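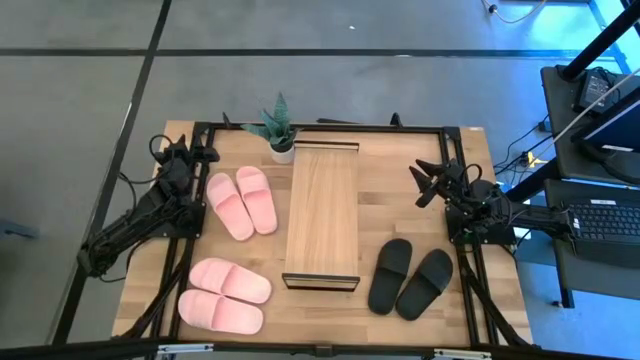 Solis two-arm bench with the footwear set laid out: pink and black slides, board at center.

Solis Two-Arm Tabletop Bench
Demonstration unit, Jultholm showroom

Overview

The Solis is a framed workbench with two robot arms mounted on opposite sides, facing each other across a shared work surface. It is sold for trial work on small-item handling: sorting, pairing, placing and re-orienting goods that are soft, light or awkward to hold. The unit at Jultholm is the standard configuration and can be seen running on open days and by appointment. Dimitrov builds the frame and mounting plates. Skoltus supplies the control software and handles installation.

What the demonstration covers

Each visit is built on one task. The current one is footwear. Slides in two colors are placed on the table and the arms are run through picking, turning and placing them on a raised wooden stand in the middle of the work area. Slides were chosen as a test item for three properties: an open strap that can be gripped from more than one side, a footbed that bends under load, and a left and right that look nearly alike from above.

A potted plant stays at the far side of the stand during the task. The arms must work next to it without contact. Visitors may ask for the plant to be moved to another position between runs.

A session takes 30 minutes, including setup and questions. Groups are limited to 9 people so that everyone has a clear view of the table. The start layout is changed between runs, and visitors are welcome to set it themselves — slides may be placed side by side, overlapping or at an angle.

Frame and work surface

The frame is black aluminum extrusion. The arms attach to the frame, and the wooden top can be lifted out and replaced without disturbing them. A surface with a plain matte finish is available on request for customers who find that wood grain interferes with their vision setup.

Arms and grippers

Both arms use the same links, servo motors and two-finger gripper. Spare parts are common to left and right, apart from the cable set. Fingers are changed with a hex key. The standard fingers are narrow and suit straps, handles and thin edges. A wide padded set is sold separately for boxed goods.

The arms share the center of the table. Either one can hold an item while the other adjusts it, or the two can work on separate items. The software reserves space for each move and will pause one arm if both request the same zone. 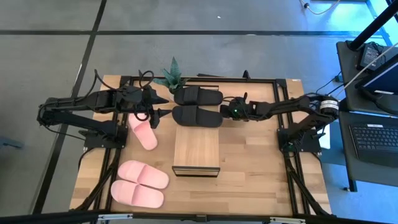 Both arms at the stand, with the two black slides lying across its far half.

Cabling and operator station

Cables on the demonstration unit run outside the arm links. This makes faults easier to trace, but the cables need slack at every joint and should be checked before each session. An internal routing kit is planned for October.

The operator station sits beside the frame. Customers may use their own desk, provided the cable run to the nearer arm stays within 2 meters. Keep the floor between desk and frame clear.

Supplied with the bench

Frame with mounting plates
Wooden work surface
Left and right arms with standard fingers
Power adapters and cable set
Skoltus control software, one seat
Printed setup guide

Monitor, keyboard, desk and demonstration items are not included.

Visiting

The next open day at Jultholm is May 8, 2022. Sessions run back to back and places are assigned at the front desk. Visitors who want to test their own goods should send dimensions and weight in advance. Items must be dry, free of loose powder and small enough to lift with one hand.

Stay behind the floor line while the arms are powered. Photography is permitted — please turn off flash, as it affects the cameras.

Ordering

Order code: Solis 114
Wide padded fingers, matte surface and extra software seats are quoted separately. Installation by Skoltus is required for the first bench at each site and optional after that.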